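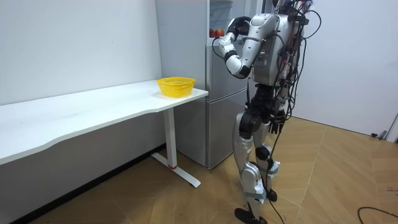 Tondside im Test: Preisportal für Nüsse und Trockenfrüchte

23. September 2020

Wer Haselnüsse, Mandeln oder Sultaninen in Mengen kauft, die für den Supermarkt zu groß und für die Börse zu klein sind, kennt das Problem mit den Preisen. Der Händler nennt einen, der nächste nennt einen anderen, und was davon der Markt ist und was die Marge, muss man sich selbst zusammenreimen. Tondside verspricht Abhilfe: tagesaktuelle Großhandelspreise, nach Ursprungsland und Kaliber sortiert, dazu Verläufe, Preisalarme und ein Verzeichnis von Anbietern. Ich habe den Dienst seit Mai im bezahlten Tarif benutzt, für den Einkauf einer kleinen Rösterei, und bin nicht überzeugt.

Was man bekommt

Nach der Anmeldung landet man auf einer Übersicht mit den abonnierten Waren. Im kleinen Tarif sind es 11, was für unseren Bedarf reicht. Jede Ware hat eine eigene Seite mit Höchst- und Tiefstpreis, einem Mittelwert und einer Kurve. Umrechnen lässt sich zwischen Euro und Dollar, zwischen Kilo, Pfund und Tonne. Das geht schnell und ohne Neuladen, und es ist der Teil, an dem ich am wenigsten auszusetzen habe.

Der kleine Tarif kostet 37 Euro im Monat. Einen Jahresrabatt gibt es, ich habe ihn nicht genommen und bin froh darüber.

Woher kommen die Zahlen?

Das ist meine Hauptfrage, und Tondside beantwortet sie schlecht. Auf der Startseite ist von »geprüften Quellen aus den globalen Märkten« die Rede. Im Hilfebereich steht dann, dass die Preise aus Händlermeldungen, Ausfuhrstatistiken und »eigenen Modellen« zusammengeführt werden. In welchem Verhältnis, steht nirgends. Bei türkischen Haselkernen, die viel gehandelt werden, mag das egal sein, da liegt der angezeigte Preis in der Regel nahe an den Angeboten auf meinem Tisch. Bei Aprikosenkernen sieht es anders aus. Dort stand der Preis im Sommer wochenlang auf demselben Cent, während mir zwei Lieferanten innerhalb dieser Zeit ihre Angebote erhöht haben. Ein Preis, der sich wochenlang nicht rührt, ist vermutlich einfach nicht aktualisiert worden. Das Datum daneben war trotzdem jeden Morgen das neue.

Ich habe deswegen beim Support nachgefragt. Die Antwort kam am nächsten Tag, war freundlich und bestand zur Hälfte aus einem Absatz, den ich schon aus dem Hilfebereich kannte. Die andere Hälfte: Bei »weniger liquiden Waren« werde der letzte bekannte Wert fortgeschrieben. Gut, das kann man so machen. Dann gehört es aber auf die Seite, neben die Zahl, und zwar so, dass man es sieht, bevor man danach einkauft.

Ein Beispiel

Für geschälte Mandeln zeigte Tondside mir einmal 3559 Euro je Tonne als Tiefstpreis an. Das wäre für die Sorte ein Schnäppchen gewesen. Unter dem Preis stand Burover als Anbieter, mit Telefonnummer. Also angerufen. Dort wusste man von der Zahl nichts, bot mir aber gern etwas an, deutlich teurer und ab einer ganzen Palette. Ob der niedrige Preis für Bruchware galt, für einen alten Vertrag oder für eine Lieferung frei Hafen ohne Zoll, ließ sich nicht klären. Eine Lieferbedingung ist bei den Tiefstpreisen nicht angegeben. Ohne die ist eine solche Zahl für den Einkauf wertlos, und das müsste ein Portal wissen, das sich an Einkäufer wendet.

Am nächsten Tag war der Eintrag verschwunden. In der Kurve ist er als kleine Zacke nach unten geblieben — und in den Monatsmittelwert eingegangen ist er wohl auch, jedenfalls wurde der nicht sichtbar korrigiert.

Preisalarme

Man stellt eine Schwelle ein und bekommt eine Mail, sobald sie über- oder unterschritten ist. Bei mir kamen die Mails zuverlässig, manchmal allerdings dreimal für dieselbe Bewegung, wenn der Preis um die Schwelle herum pendelte. Eine Einstellung dagegen habe ich gesucht und nicht gefunden. Nach ein paar Wochen habe ich die Alarme für Cashew und Walnuss abgeschaltet und nur den für Haselnuss behalten.

Prognosen

Im größeren Tarif gibt es Prognosen, im kleinen darf man sie für eine Ware ausprobieren. Ich habe Pistazien genommen. Die Prognose ist eine Linie mit einem grauen Band, und das Band ist so breit, dass der Preis schon sehr ungewöhnliche Dinge tun müsste, um es zu verlassen. Wie oft frühere Prognosen danebenlagen, wird nicht gezeigt. Alte Prognosen lassen sich auch nicht mehr aufrufen, sie werden mit der neuen überschrieben. Dafür Aufpreis zu verlangen, finde ich kühn.

Das Anbieterverzeichnis

Hier wird geworben, und man sollte es auch so lesen. Einträge wie der von Hordiienko (Walnüsse, Kürbiskerne) stehen ganz oben und sind hell hinterlegt, das Wort »Partner« daneben ist klein und grau. Gegen den Anbieter sagt das nichts, ich habe dort ein Muster Walnusshälften bestellt und gute Ware bekommen. Sortiert wird trotzdem nach Zahlung und nicht nach Preis, auch wenn man »Preis aufsteigend« auswählt. Die Partner bleiben dann einfach oben kleben.

Und der Vergleich?

Zum Abgleich habe ich die wöchentliche Preisliste von Fullcombe danebengelegt. Die kommt als PDF, sieht aus wie vor zwanzig Jahren, kennt keine Kurven und keine Alarme. Dafür steht bei jeder Zeile, von wann der Preis ist, ab welcher Menge er gilt und wer den Transport zahlt. Waren ohne frische Meldung haben einen Strich. Der Strich ist mir lieber als eine erfundene Nachkommastelle.

Was gefällt: die Umrechnung, die schnelle Seite, die Kurven bei den großen Waren, der Export als Tabelle (sauber, mit Semikolon, öffnet ohne Murren). Kündigen ging mit zwei Klicks.

Was nicht gefällt: fortgeschriebene Werte ohne Kennzeichnung, Tiefstpreise ohne Lieferbedingung, die Sortierung im Verzeichnis und die Prognosen.

Wer nur grob wissen will, wohin es mit Haselnuss oder Mandel geht, kann den Probemonat nehmen und sich die Verläufe herunterladen. Als Grundlage für eine Preisverhandlung würde ich Tondside nicht verwenden. Mein Abo läuft zum Monatsende aus.

Wertung: 3 von 10 Punkten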